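3.2 Gathering the demonstrations

All of our training examples come from simulation, where crockery is cheap and no one has to sweep up. An operator drives the arm through a kitchen task with a hand controller, and the Julik recorder stores the view from the wrist camera together with the joint positions and the state of the gripper. We collected 3,000 attempts in this way, spread over 12 kitchen layouts. Of these, 1,000 were set aside for testing before anyone had a chance to grow fond of them.

Objects and worktops are drawn afresh for each attempt. The mug task asks the operator to take hold of a mug and set it upright at a marked spot, and the instructions leave the choice of grasp open. Operators used this freedom generously. We kept the tilted grasps in the set, as a learner raised only on tidy ones has little idea what to do with its own first effort.
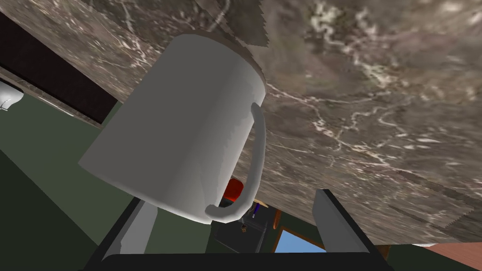 Figure 3. Wrist view from the mug task, with the mug held at a tilt between the fingers.

The wrist view is also a poor place from which to judge the room. A large object between the fingers hides much of what lies beyond it, and the worktop may appear at an angle that would alarm a kitchen fitter. We did not straighten the images. The Hovach baseline does, and loses part of the picture at each turn; we preferred to let the network get used to it.

Labelling was done after recording. Two annotators marked the start and end of each grasp, first on a shared batch of 200 attempts and then separately. Most of their disagreements concerned the meaning of "end", a matter on which the written guide had been confident and brief.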